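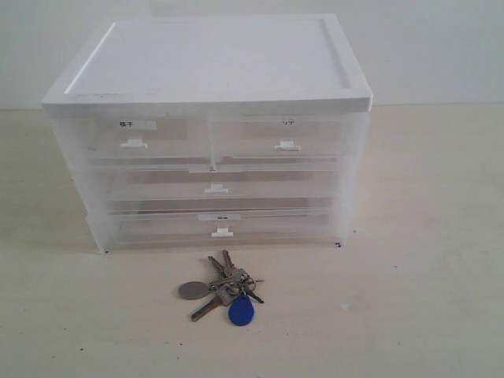

30/12/2023 — tâche « clés dans le tiroir », reprise

Bon, je m'y suis remis ce matin parce que la série d'avant Noël ne me plaisait pas du tout (trop de gestes hésitants, surtout les miens !). Consigne inchangée : ouvrir un tiroir, y déposer le trousseau, refermer. En téléopération avec le boîtier Galix, et pas en guidage à la main, vu que le bras Metwally devient pénible à pousser dès qu'on descend près de la table.

J'ai commencé par le tiroir du milieu, tirette bien centrée, facile. Ceux du haut m'embêtent davantage : ils sont moitié moins larges, et à droite la tirette est décalée, donc si on tire un peu de travers ça coince et tout le meuble avance avec. Essayé de plaquer le couvercle avec le second bras, c'est mieux mais on perd un temps fou à se positionner.

Pour les clés, je les prends par les anneaux. Par le badge bleu c'est tentant, on le voit très bien à l'écran de retour, mais le trousseau pivote et une clé reste accrochée au bord du tiroir. J'ai gardé 11 démos, jeté le reste. Pour la version de janvier on vise 500, avec plus de 2000 en tout si Gimarstead nous envoie les leurs — au même format cette fois, s'il vous plaît.

Deux trucs à régler avant la prochaine session :
- latence : 2 images de retard entre la poignée et la pince, je soupçonne le câble côté Skimmont
- remettre le trousseau à une position différente à chaque essai, j'ai tendance à le reposer toujours devant, un peu à gauche

Le plastique est translucide et la profondeur sort pleine de trous sur les façades. Je laisse les trous tels quels dans les fichiers, ne les rebouchez pas ! Demain j'attaque le tiroir du bas.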